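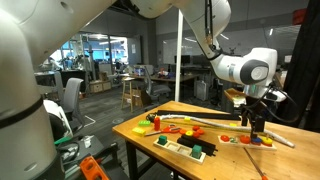

Demonstrators wanted – robot teaching sessions, Lumulex, starting April

We need people to teach robot arms by hand. No degree, no coding. Patience yes. Steady hands help.

What you'd be doing: guiding an arm through short tabletop jobs, over and over. Pick up a ring, put it on a peg. Put a cube in its slot. Some tasks you hold the arm at the wrist and move it yourself. Others you drive it from a handheld controller, a few steps back from the table. Every run gets recorded, good or bad. Messed up a grasp? Finish it anyway, mark it as a fail on the tablet, reset the table, go again.

The project is called Gestach. Target is 600 clean runs before the summer break and we are behind, hence this ad.

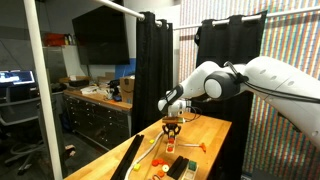

Pace is slow at first. Most people jerk the arm on day one and close the gripper too early. Fine. You get 3 paid practice sessions before anything counts, and someone from the team stays at the table with you the hole time. Left-handers very welcome, we have almost no left-handed data.

Sessions are 5 hours including breaks, start 9 am. You'd be standing for a lot of it – stools available, but the hand guiding realy works better on your feet. Closed shoes, no loose sleeves, long hair tied back. Stop button training comes first, no exceptions.

We asked last round's group what to tell new people. Kittipong Kaewmanee wrote back that the controller felt hopeless for a morning and then it clicked, and that the hard part is resetting the pieces differently each time when your brain wants to put them back in the same spot.

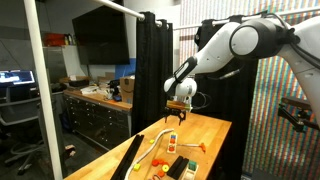 Nelia says bring a snack and don't race the person on the next shift, her fast runs were the ones that got thrown out.

7 places. Over 18, OK with being recorded (hands and voice only). Paid per session, travel covered inside Machala. Gaming or crane experience is nice, not needed.

To apply: short email to Montri Paisan at the Lumulex front desk address, subject line "Gestach demonstrator". Say which mornings you can do and which hand you write with. No CV please – two or three lines is plenty. Places go in order of reply.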